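Sorting glasses cases on a small open shelf

If your cases live in a heap at the bottom of a drawer, give them a shelf! I did ours in one sitting and I'm still pleased every time I walk past.

What you need
A small wooden shelf unit with an open front (three tiers is plenty)
All your hard cases, the long rounded kind
A soft cloth
A clear bit of floor to work on

1. Gather everything
Check coat pockets, the car and the bag you took on holiday last October. I found one under the couch, which made my day.

2. Wipe the shelf
Go with the grain and get right into the back corners, where the dust settles. Let it dry before anything goes in.

3. Measure
Mine is 271 mm deep inside, so most cases fit lying straight. If yours is shallower, try them on an angle. A little overhang at the front is fine, and it makes a case easier to grab!

4. Line them up by colour
Lay the cases side by side on the floor in front of the shelf, with matching colours next to each other. Pinks together, greens together, and so on. This is my favourite part, and it's when you find out how many you own in the same colour.

5. Fill from the top
Start with the one you reach for most and put it in the top compartment, over to one side so there's room for a neighbour.

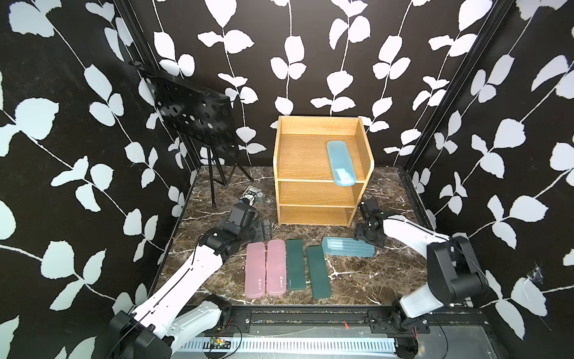
Then work your way down. I keep everyday colours in the middle and the spares at the bottom, but swap that around if small kids share the house.

Leave some 60 mm free on each tier. You'll want the finger room, and there's always another case on its way home with somebody.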